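I've been washing my own car for most of my adult life and I only started doing it properly this September. Blame Ruan Coetzee. He moved in two doors down, watched me go at the hood with a kitchen sponge and a bucket of dish soap, and walked over to ask if I was mad at it.

I wasn't mad at it! I love that car. It's a dark green hatchback with 155 thousand miles on it and a passenger window that sulks in the cold, and I would very much like it to look nice until it dies.

So Ruan lent me a second bucket. One for soap, one for rinsing the mitt, and you go back and forth between them like you're feeding two dogs. I thought it was fussy until I looked in the rinse bucket after the first door. Gray. Gritty. All of that used to go right back on the paint, and I'd been wondering for years where the swirls came from.
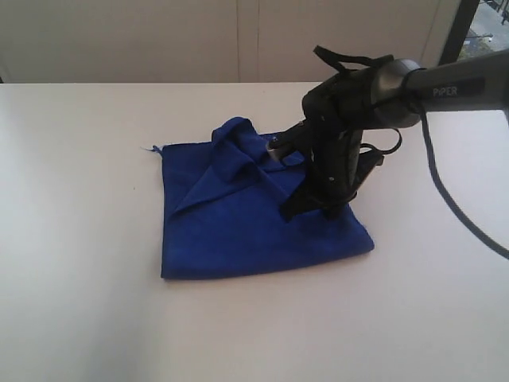

The soap took me longer to sort out. I bought a bottle of Westetti shampoo because the store in Hamgate had it by the register, and it's fine, it smells like melon candy. Ruan swears by something else that costs twice as much. I tried both on opposite sides of the car and couldn't tell you which was which by dinner.

Drying is where I really had bad habits. I used to drive around the block and call it done (yes, I know), and then I'd have water spots all over the roof. Now I lay a big towel on the panel and pull it slowly toward me, no scrubbing, and do the glass last with a separate one. Start at the top. The bottoms of the doors are always filthy no matter how well you think you rinsed, so they get whatever towel is closest to retirement. 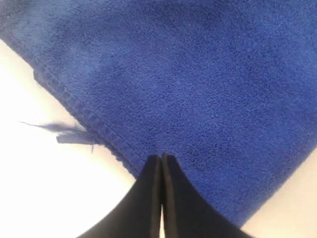
## Washing the towels

My old method was to throw them in with everything else, plus fabric softener, and then complain that they pushed water around. Softener coats the fibers. So they get their own load now – cool water, plain detergent, low heat or the line if it's nice out. Wheel towels never go in with paint towels. I keep them in an old cookie tin in the garage and the good ones live on a shelf in the house, where my family is under orders not to touch them.

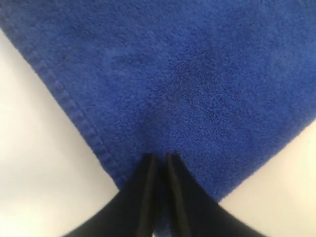
*Blue towel, hem and corner.*

I still haven't tried wax. Ruan says it's an easy afternoon, but his easy afternoons tend to end with a headlamp on. Maybe next month, if the leaves hold off and I can get the sap off the roof first.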